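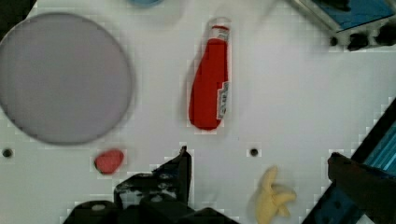 13 min read

Search this site Enter keywords Search

Scoring a grasp policy from more than one camera, the patient way

If you have ever trained a grasping policy and then argued with a labmate over whether it is any good, pull up a chair. I spent most of October on this with Dagmar Urban, and what follows is the routine we ended up with. We call it the Rosiseck protocol, after the hallway where we first wrote it on a whiteboard, and it asks a simple question: how much does each camera view help the policy pick the right thing up?

You will need a trained policy that takes a wrist view and at least one outside view, a table of toy kitchen things, and a free afternoon (two, if you're like me and stop to fiddle with the lights).

Step 1. Choose one target and leave it alone

Pick a single object and stay with it for the whole session. Ours is the ketchup bottle. It's a nice bright red against the white table, and its shape gives the policy a real decision to make, with a body that's wider than the end with the cap. Leave other red things out too! The little strawberry has taught us more about our color shortcuts than any plot I ever made, and if you clear it away you will get a lovely score that means very little.

Step 2. Record the outside view with the wrist view

Save both streams for every attempt and make sure the clocks agree. I like to open a few pairs by hand before going any further, even though Fatima Oosthuizen has written us a perfectly good script for it. From the wrist you get the approach in fine detail, but once the fingers close on something, the outside camera is the one I trust to tell me what they closed on.

For each attempt, write down one of these:

- right object held
- wrong object held
- nothing held

Resist the urge to add an "almost" column. We had one for a while, and Svetozár Jurčo and I filled it in so differently that we had to throw the whole sheet out and start over. In the moment below, the bottle is on its side between the fingers with the green cups close by, and that goes down as "right object held" with no further discussion.

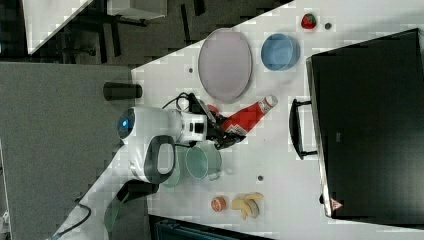 Step 3. Hide one view at a time

Now run the same 16 starting layouts 3 times over: once with both views, once with the wrist view blanked, and once with the outside view blanked. Blank them with a flat gray fill. We tried plain black first and the policy got oddly timid, I suppose from never having met anything so dark in training.

Keep the order shuffled so you don't get tired and generous at the end of the same condition every time.

Step 4. Save an overhead picture of each layout

Before an attempt starts, move the arm out of the way and take a picture from straight above. You'll use it to put things back for the next condition, and you'll be so glad to have it. Check the angle of the bottle as well as its place on the table, and look at how close the mug is to the colander, too. A small gap there changes which approaches are comfortable.

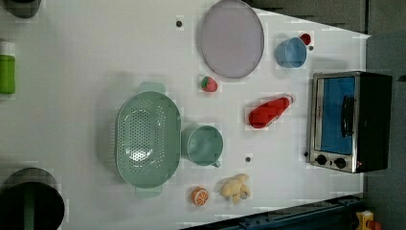 Step 5. Compare layout by layout

Set the totals aside for a minute and go through your layouts one by one, asking where the result changed when a view went away. With ours, losing the outside view hurt mostly at the beginning of the reach, and losing the wrist view hurt in the last bit before the fingers closed. Two layouts failed in every condition, and I'd report those separately instead of folding them in.

If your numbers look very different from ours, check the clocks again before you retrain anything. Ľubica Slanina keeps the blank score sheet in the Lengyel folder, next to the older Cukden one, which has the "almost" column and shouldn't be used.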